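放学后,他们教机器人拿红薯

2022年2月

我去Drimley中学之前,脑子里想的机器人社是这样的:满桌螺丝,空气里有焊锡味,角落里一台小车在撞墙。结果推开门一看,十来台电脑,一屋子盯着屏幕的孩子,桌上最硬核的东西是一包开了口的虾条。

“老师您坐,我们在摘红薯。”坐在门口的女生头也没抬。

我说摘?她说口误口误,是拿,拿起来放进盘子里。

说实话我当场有点想笑。我专门坐了一个多小时的公交,就为了看一群高中生把红薯放进盘子里?可等我真坐下来,被塞了一只手柄,自己试了一把……好吧,我收回刚才的表情。我的第一次尝试,夹爪直接从红薯上面飘了过去,第二次把红薯推到了桌子另一头,第三次我不想写了。旁边的男生很有礼貌地把手柄接了回去。

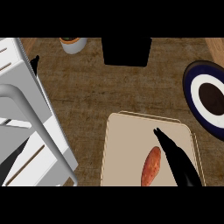 仿真画面:右臂的夹爪停在红薯旁边

社里用的仿真软件叫Flonura,两条机械臂,左右各一条,都能单独控制。孩子们管右边那条叫“大师兄”,因为绝大多数活儿是它干的;左边那条叫“站桩的”。我问站桩的平时干嘛,大家你看我我看你,最后有人说:“下个学期有它忙的。”

为什么偏偏是红薯?社长跟我解释了半天,大意是这样:方块太乖了,你怎么夹都行。红薯不一样,两头细中间鼓,角度稍微歪一点,夹下去就打滑,滚得比谁都快。她还特意调过红薯和台面之间的摩擦系数,调低的那几天,社团活动室里叹气声此起彼伏,隔壁合唱团都过来问出了什么事。

他们准备的是Gumede杯,一个面向中学生的仿真操作赛。规则不复杂:主办方给场景,各队训练自己的控制策略,到了比赛那天物品位置会重新打乱,程序自己跑,人不许碰。所以练熟一个固定动作没用,红薯今天竖着,明天横着,后天紧挨着别的东西,程序都得认。

训练靠的是人先做给它看。从去年12月开始,社员轮流拿手柄录操作,到我去的那天,已经攒了2300段。我翻了翻他们的登记表,备注栏比小说好看:“手抖,但夹住了”“打喷嚏,作废”“红薯不见了???”还有一条只写着“饿”。录得最多的是个高一男生,累计56个小时,他妈妈一度以为他在打游戏,跑到学校来看,看了十分钟,问能不能让她也试试(据说手还挺稳)。

我最喜欢看的是快碰到的那一小会儿。夹爪靠过去的时候,活动室里会突然安静,敲键盘的停了,嚼虾条的也停了,十几双眼睛就盯着盘边那一小块红橙色。明明是渲染出来的东西,掉了也不会摔坏,点一下重置就回来了,可大家就是憋着气。我也跟着憋,憋得脖子都酸了。
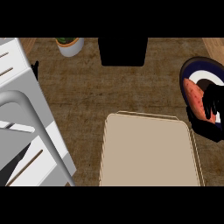

图/Drimley中学机器人社提供

场景是他们从Flonura自带的素材里拼的,那盆绿植是一位负责美术的同学坚持要放进去的。程序组的人抱怨过,说多一个物体就多一点渲染时间,她说没有植物的房间看着难受。两边吵了一个中午,植物留下了。我站植物这边。

成绩呢?上一轮内部测试跑了300次,258次算成功。我觉得已经很厉害了呀,可社长把没成功的录像全部单独存了一个文件夹,名字叫“错题本”,每次活动前先放几段。有一段特别好玩,夹爪在红薯上方来回犹豫,往下一点,又缩回去,再往下一点,再缩回去,活脱脱就是我在自助餐厅的样子。查下来的原因倒很朴素:那批录像里有个新社员刚学操作,每次下手前都要犹豫一下,程序就把犹豫也学走了。新社员知道以后脸红了半天,后来自己补录了整整一个下午。

指导老师是教物理的,开会时坐在最后一排改卷子,基本不说话。我问他会不会着急,他说急什么,他刚接手那年,社里连让机械臂停在原地都做不到,一启动就抽搐,像踩了电门。说完他又低头改卷子去了。

顺便说一句,学校没有真的机械臂,买不起。镇上的Dralutari工坊有一台,答应比赛结束后借他们用一天。孩子们已经在为那一天列清单了,第一行写着“买红薯”,后面括号里补了一句:多买几个,这回掉地上是真的会烂。

我走的时候天都黑了,门口那个女生还在录。她问我要不要再试一把,我看了看公交时刻表,下一班还有二十分钟,就把包放下了。

又推到桌子另一头去了。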